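The Acceptance Run

The contract called for 400 runs of each task in simulation before anyone in Kevidby would agree to look at hardware. My job was to watch them and write down what went wrong. I had been hired as a technical writer. The title on my badge was still Documentation, and it stayed that way until I left.

The task list came from the customer, a chain of bakery cafes run out of Asgate. It had 24 items. Wipe a table. Stack trays. Empty the dishwasher, upper rack only. Item 9 was "Box one donut." Somebody at the customer had added "for take-out" in pencil, and the pencil had survived two rounds of photocopying.

I put item 9 in the easy group. It had one object, one container and a flat surface. Item 14, folding an apron, was in the hard group, and the team had already started apologizing for it in meetings. I scheduled item 9 for a morning and item 14 for two weeks.

The controller was called Vidal. It had been trained on recorded human motion and then on its own attempts, and it did not plan in any way you could print out. You gave it the camera view and the instruction, and it gave you joint positions. If you asked the developers why it had moved a certain way, they looked at the plots for a while and then offered to run it again.

So I ran it again. Runs 1 through 70 were fine, or at least most of them were. The hand came down over the donut, closed, lifted, and carried it across. A few were dropped. In simulation a dropped donut lands, rotates slightly and stops, and the frosting is undamaged, because the frosting is a texture. I logged those as drops and moved on.

At run 112 the arm stopped.

I thought the process had hung. I checked the load and the clock, and both were normal. The simulator was stepping. The controller was sending commands at the full rate, and every command asked for almost exactly the position the arm was already in. The log for the run was the same size as the others. It had simply recorded a great many small agreements to stay put.

I took a capture for the report, as the procedure required. 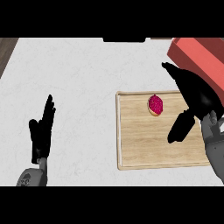

Item 9, run 112. Right hand over the board, left hand clear of all objects.

The timeout ended the run and I marked it as a failure, category "other." Then I restarted from the same seed, and it stopped again in the same place. I shifted the donut a little to the left. It picked it up. I shifted it back, and it stopped.

The lead developer's explanation was that the policy was balanced between two motions. One led to the donut and the other led to the box. From that pose each looked about as good as the other, so the average of the two was to do nothing. She said it was a known type of problem. She said noise would fix it, and she added noise, and the arm shook a little over the board and then picked up the donut. The success rate for item 9 went up. I rewrote the paragraph.

I kept the seed, though. I had it on a sticky note under the monitor, and some evenings, after the batch for the day was done, I loaded the old version of the controller and let it run with the timeout off.

I should describe my own situation at this point, for completeness. I had an offer from a firm in Stirnthorpe. The pay was better and the work was manuals for commercial ovens, which I understood. I also had a lease and a reason to stay in Kevidby that I will not go into, except to say that it was a person and that we were both being very reasonable. The offer was open until the end of the month. I had two draft replies saved. I opened one, and then the other, and changed words in them.

The longest I let the arm hold was most of a night. I went home and left it going. In the morning it was in the same position to four decimal places, and the fifth had drifted. I plotted the drift. It went toward the box a little, then toward the donut a little, with no trend that I could defend in writing.

I accepted the Stirnthorpe offer from my desk that morning, before coffee. I had no new information. I sent the draft that happened to be open.

The customer came for the demonstration in August, on real hardware, in a room with a real counter. I stayed on long enough to run it. Trays stacked. The table was wiped, with a strip missed near the wall that one of the visitors wiped himself with a napkin, apparently without noticing he had done it. The apron took eleven minutes and came out as a bundle. They were kinder about the apron than I expected. They had people who folded them like that.

Item 9 was last. The board went down, then the box, then a donut from the customer's own shop with pink frosting on it. The arm moved over and trembled, as it had been taught to, and closed its fingers. Real frosting is not a texture. The donut came up with two long dents in it, stayed in the grip for a moment after the fingers opened, and then dropped into the box on its side.

"Would you sell that one?" the lead developer asked.

The woman from Asgate looked into the box. She said that on a busy morning she would, and in the afternoon she would not.

I asked her which I should put down. The form had a box for pass and a box for fail. She said to use my judgment, so I wrote "1 donut, boxed, see remarks," and under remarks I put what she had said, with the times of day. The form went into the binder behind the others. The bakery took a six-month lease on one unit, for trays and tables only, and struck item 9 from the list in pencil.

I cleaned the fingers before I left. It took a damp cloth and a toothbrush, and the sprinkles had gotten into the joints.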